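Ticket 1349 – Demostración de dos brazos en simulación para la jornada de puertas abiertas
Estado: resuelto, con una tarea pendiente
Prioridad: alta
Componente: escena de mesa, pinzas, vistas de muñeca
Abierto: 11 de mayo de 2018

Descripción del problema

Buenos días. Escribo en español porque el equipo de soporte de Trundurier trabaja en este idioma. No es mi lengua, así que pido disculpas si alguna frase queda rara. Si algo no se entiende, prefiero que me lo pregunten antes de cerrar el ticket.

Preparamos en Clarnine una demostración para los visitantes de la jornada de puertas abiertas. Los visitantes estarán de pie delante de una pantalla grande y verán la simulación con los dos brazos, uno para la caja pequeña y otro para la lata. Cada brazo debe coger su objeto y dejarlo sobre el rectángulo verde, primero uno y después el otro. El público elige el orden con dos botones.

En el ensayo de ayer la secuencia se paró tres veces en el mismo punto. El brazo derecho llega a la lata, el programa pide el cierre de la pinza y después no ocurre nada más. No aparece ningún error en rojo. En el registro solamente leo esto:

paso 430: cierre solicitado, pinza derecha
paso 1000: tiempo agotado, se mantiene la posición

Entre las dos líneas no hay ningún mensaje. Con el brazo izquierdo la secuencia termina bien.

Lo que ya he probado

1. Reiniciar la escena desde el menú y también desde la consola. El resultado es el mismo.
2. Cambiar el orden de los brazos. El izquierdo termina, el derecho se queda esperando.
3. Quitar los botones del público y lanzar la secuencia a mano. El resultado es el mismo.
4. Volver a cargar el modelo de la lata. Pensaba que la malla de colisión estaba vacía, pero la abrí y está completa.

Adjunto la vista de muñeca con la lata entre los dedos. La tapa se ve bien centrada y por eso descarté que el brazo fuera a un lugar equivocado.
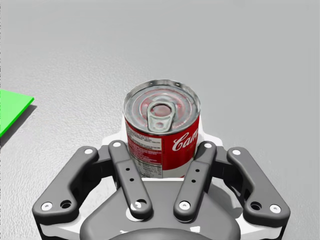 Kovačević: Gracias por el detalle. El brazo llega donde debe, de acuerdo, pero eso no nos dice si el controlador sabe que hay contacto. ¿Podría enviarnos el umbral de contacto de cada pinza? Está en el archivo de configuración de la escena, una línea por brazo. En el ticket 1303 tuvimos un silencio muy parecido en el registro y la causa era que un brazo había heredado el umbral de otra escena. Por favor, no cambie nada todavía, solamente copie los valores.

He copiado los valores y los envío en el archivo adjunto. Efectivamente no son iguales. El izquierdo tiene el valor de fábrica de la escena y el derecho tiene un valor mucho más alto, que viene de la demostración con piezas pesadas que hicimos en septiembre. Yo había duplicado aquella escena para no empezar de cero y no revisé esta parte. Es culpa mía.

Antes de corregirlo quise asegurarme de que no había un segundo problema mecánico en el modelo, por ejemplo un eslabón mal unido. Dejé la mesa fuera de la prueba y miré la pinza sola, abierta.

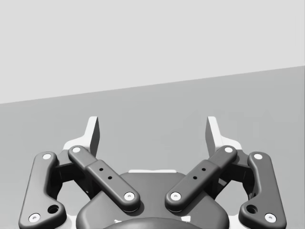
La comprobación de la pinza la hice con la lista que viene en la guía de Brostolitz, que es corta y se puede seguir sin saber mucho de mecánica. Se mira si los lados son simétricos, si cada eslabón tiene sus dos uniones y si algo queda suelto cuando se abre. En la vista de muñeca los eslabones de la izquierda y de la derecha se corresponden, las tapas blancas de los ejes están en los dos extremos de cada uno, y entre los dedos queda libre todo el hueco. Con esto marqué como correctos los puntos 1 a 5 de la lista. El punto 6 pide repetir la apertura después de reiniciar, por si el modelo se carga con otra posición inicial.

Repetí la apertura con el simulador reiniciado y el archivo todavía sin cambios.

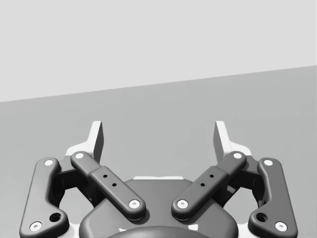
Tampoco encontré ninguna diferencia que me preocupara, de modo que pasé a la configuración. Hice los cambios en este orden:

a) Copia de seguridad del archivo de la escena.
b) Umbral de contacto del brazo derecho igual al del izquierdo.
c) Borrado de la caché de la escena. Sin este paso el valor antiguo vuelve, me pasó la primera vez y perdí media mañana.
d) Lanzamiento de la secuencia completa con los botones del público.

Resultado: el brazo derecho cierra la pinza, levanta la lata y la deja sobre el rectángulo. Lo repetí con los dos órdenes posibles y en los dos casos la secuencia llegó hasta el final. La línea de tiempo agotado ya no aparece.

Respuesta de soporte: Confirmado con los registros que nos ha enviado. El simulador debería avisar cuando dos pinzas del mismo modelo tienen umbrales distintos, y hemos abierto una petición interna para ello. No podemos prometer fecha. Mientras tanto le recomendamos guardar la escena con otro nombre, así no se mezcla con la de piezas pesadas. ¿Qué vista van a enseñar al público?

Los visitantes verán la vista general, desde el lado de los brazos. Las vistas de muñeca las dejamos en una pantalla pequeña para quien quiera preguntar. En el ensayo anterior las teníamos en grande y una compañera me dijo que no entendía de qué brazo se trataba. He guardado la escena con nombre nuevo, como me aconsejan. 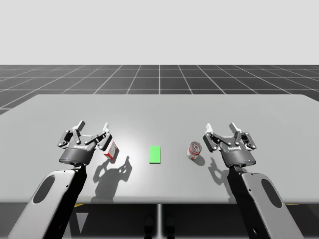 Adjunto 4: vista general de la mesa, con la caja a la izquierda, el rectángulo verde en el centro y la lata a la derecha.

Tarea pendiente: el texto de los dos botones. Ahora dice «Brazo A» y «Brazo B», y me gustaría poner «Caja» y «Lata». He buscado el archivo de los textos y no lo encuentro. Si me indican dónde está, lo cambio yo y el ticket se puede cerrar.

Soporte: Está en la carpeta de la interfaz, archivo de etiquetas, sección «público». Después del cambio hay que recargar la interfaz, la escena no hace falta. Dejamos el ticket como resuelto y esperamos su confirmación.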